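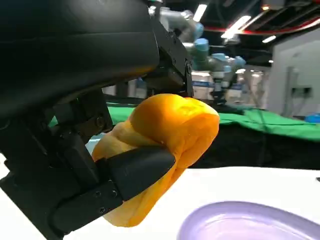 News > Company news > Waltlow

Waltlow opens remote teaching sessions for two-handed robots

Waltlow has opened its remote teaching service to outside customers. Firms can now book an operator and a two-armed robot at the company's Staltgate site and leave with a set of recorded demonstrations of their own task.

The service runs on Grumora, Waltlow's control software. An operator guides both of the robot's arms from a separate desk, and Grumora records the movements together with the camera views. The recordings are then used to train the robot to do the job by itself.

New customers start with a table-setting task called Farah. It uses a mug, a plate and toy food, and the operator has to pick up a piece and put it on the plate.

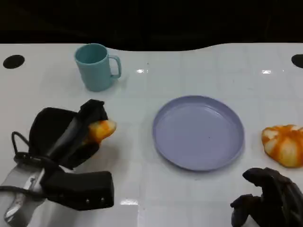 The left gripper holding a piece of toy food, with the mug and plate on the table.

A standard booking covers 200 demonstrations of one task. Customers with longer tasks can book 400. Each demonstration is checked by a second operator before it is handed over, and any that fail the check are recorded again at no extra charge.

"Most people who come to us have tried writing the movements out step by step," said Timo Steinbach, head of operator training at Waltlow. "Soft or odd-shaped items are where they get stuck. An operator can feel their way through the job in a few tries, and we keep the good ones."

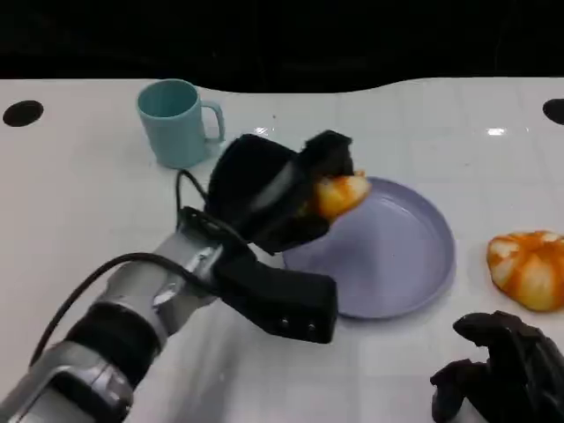
An orange and white piece held just above the back edge of the plate.

Waltlow ran 102 trial sessions before opening the service. Changes made during the trials include a slower speed setting for the last part of a movement and a foot pedal to start and stop recording.

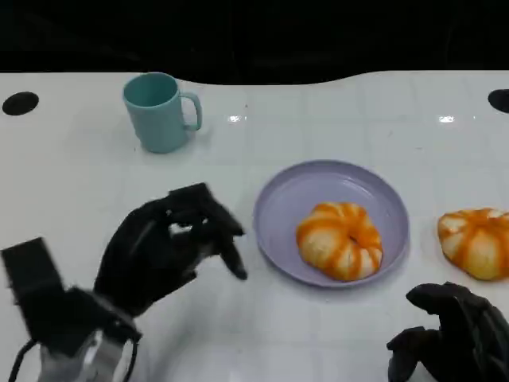

A striped toy piece on the plate, with a second on the table beside it.

Waltlow has trained 18 operators for the service. Sessions run on weekdays, with Saturday bookings to be added in May. Customers may bring their own objects, which should be sent to Staltgate a week ahead so that the table can be set up.

Bookings are made through the Waltlow sales office.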